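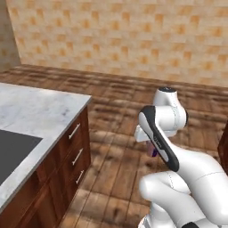

How to work out how much wallpaper you need

Hudbridge Housing Advice Service
Home maintenance guides for tenants and owners
Last reviewed: July 15, 2020

This guide explains how to measure a room and calculate the number of rolls required before placing an order. It applies to standard rooms with straight walls. Stairwells and rooms with sloping ceilings are covered in a separate guide.

Tenants should obtain written permission from their landlord before papering any wall. Tenants in the Nunlow blocks should use the decoration request form, which was revised in June.

What you will need

A steel tape measure
A pencil and paper
A calculator
The label from the chosen paper, or its product details

Step 1. Measure the height

Measure from the floor, or from the top of the skirting board where there is one, to the ceiling or picture rail. Take the measurement in several places and write down the largest figure. Work in millimetres throughout.

Step 2. Add an allowance for trimming

Add 50 mm at the top and 50 mm at the bottom of each length.

Step 3. Allow for the pattern

The label will state the pattern repeat, the distance before the design begins again. Divide the length found in Step 2 by the repeat, round up to the next whole number, and multiply by the repeat. The result is the cutting length. On an offset match, alternate lengths begin half a repeat lower, and one further half repeat should be added to the cutting length. A paper marked as a free match needs no addition.

Step 4. Find the number of lengths per roll

Divide the length of the roll by the cutting length and round down. A roll of 10,050 mm with a cutting length of 2,500 mm gives four full lengths. The remainder may be kept for use above doors and below windows.

Step 5. Find the number of lengths for the room

Measure each wall and add the widths together. Divide the total by the width of the roll and round up. A single wall 3,000 mm wide, papered with a roll 530 mm wide, requires six lengths and therefore two rolls at four lengths to the roll.

Do not deduct for ordinary doors and windows. Large openings — patio doors, for instance — may be deducted if they run the full height of the wall.

Step 6. Check the batch numbers

All rolls should carry the same batch number. Shades can differ between batches, and the difference may show only once the paper is on the wall. Order one spare roll and keep it unopened until the work is finished.

Related guides

Preparing plaster for papering
Papering around sockets and switches
Removing old wallpaper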